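Print
E-mail

Collecting examples, second week

Posted 7/26/25 by Jaime Quintela

I spent most of this week recording. The training code has been ready since the move to Usholm, and it has been waiting on me, so I cleared the calendar and sat down at the table.

The plan is 60 good episodes per task. An episode is one run from start to finish: I drive the arms by hand, the computer saves the camera video and the joint positions, and then I reset everything and go again. Each one lasts up to 30 seconds. The reset takes longer than the run, and that is where the days go.

I started with the plates because they were the task I was most worried about. A plate is thin and it doesn't give you much to hold. My first batch was bad. I was coming in too fast and correcting at the last moment, and a model trained on that will learn the correcting along with everything else. I threw out 6 in a row and took a break.

After that I wrote down some rules and taped them to the wall. Start from the same rest position. Move at one speed. If I fumble the grasp, I can recover once and keep the episode, but twice means delete. I do want a few recoveries in the set. Last December I trained on nothing but clean runs, and the first time the arm missed, it just hovered there.

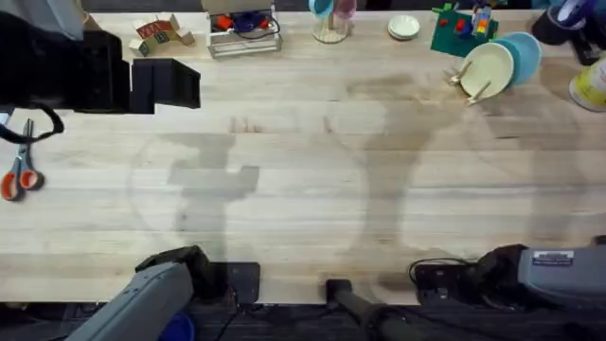 I also changed how I move things between runs. Before, I put each object back more or less where it had been, and the model learned the spot and ignored the object. Now I shift the target a little every time and turn it, and I swap what sits near it. Gashi suggested drawing positions from a list so I don't fall into habits. I printed one and it helps.

Lighting is still open. I recorded a morning set and an evening set of the block task and haven't decided if I should mix them or train on each one first. Allell, the small logging tool I use, lets me tag episodes, so at least they are labeled and I can split them later.

Still to do: finish the cups, go back over the plate episodes and trim the dead time at the start, and copy everything to the second drive. I'll post the first training results when I have them.

Print
E-mail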